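2 min read

Kasport gripper sim pack, worth $209?

holroyd_w
Bought it in November and I'm pretty happy! Loads fast, the wrist view is nice, and I had my own table in there by lunch.

bentgrims
Eh. For $209 I want contact that doesn't jitter. The Covico one is $103 and grips the same.

holroyd_w
Same?? Covico crashed on me 9 times (I kept a list, yes). My wrist view in Kasport, fingers open over the gray tabletop:

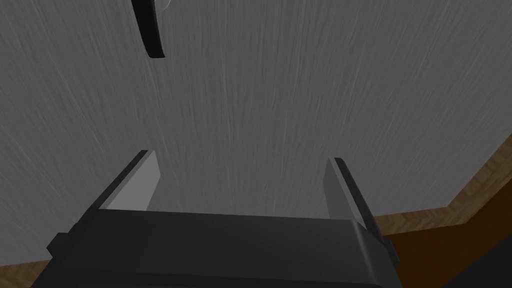

Reply 4: ragnvald_b
Wood grain looks good, but I'm with Bent on price. Does the license cover two machines?

holroyd_w
Just one. I asked, and a second seat is extra.

bentgrims
See, that's a no from me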